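Kitchen > Tidying > FAQ

We use cookies to remember your settings. OK

Tray questions, answered

Why put bottles on a tray at all?
I got sick of sticky rings on my counter! Now the drips stay put and I rinse one thing – done.

Does the tray need a rim?
I'd say so. My old flat one let a leak run straight onto the floor (and under the stove, ugh).

What about glass bottles?
Fine by me, I just put the heavy ones at the back.

Comments (2)

Natalina Mancuso: Did this in December and I'm still wiping less.

Kieran Sheehan: Mine slides when I grab the soap, so I stuck felt dots under it.

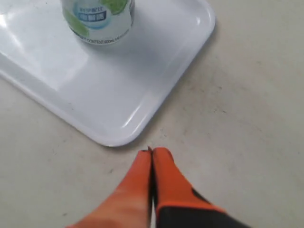

How do I get a plastic tray clean without scratching it?
Warm water, a drop of dish soap and a soft cloth. I skip the scrubby side of the sponge – it dulls the shine fast.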